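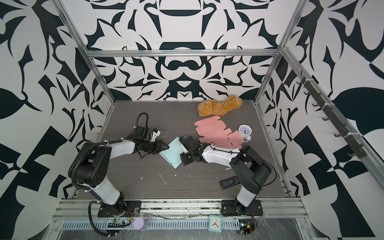
Black-and-white patterned walls around the table at Nillstead.

About us

Nillstead sells coats, shirts, trousers and knitwear, and we don't much believe in fashion advice. You'll have read that everyone needs a camel coat, or that a belt will change your life. We have sold plenty of belts and have yet to hear of it happening.

Rogelio Agbayani started the shop after years of writing catalogue copy for other people. He got tired of calling every jumper a must-have. Our own listings give you the fabric, the weight, the measurements and what we think is wrong with the thing. The Patberg raincoat, for instance, has pockets set too high for long arms. It still sells.

We keep the range to 100 pieces. When something new comes in, something old goes, usually after an argument. Most of our shirts are cut by Mangubat, and the heavier knits come from Prosatness, whose 450 gram cardigan is too warm for anyone who takes the bus.

We don't do seasons, really. There is a sale in July, when we mark down whatever we got wrong. Last time that was 55 pairs of mustard cords.

Does a capsule wardrobe save you money? We doubt it, if you buy it all in one go. Try 2 things, wear them for a month and see.

Returns are free within the UK. Please leave the labels on.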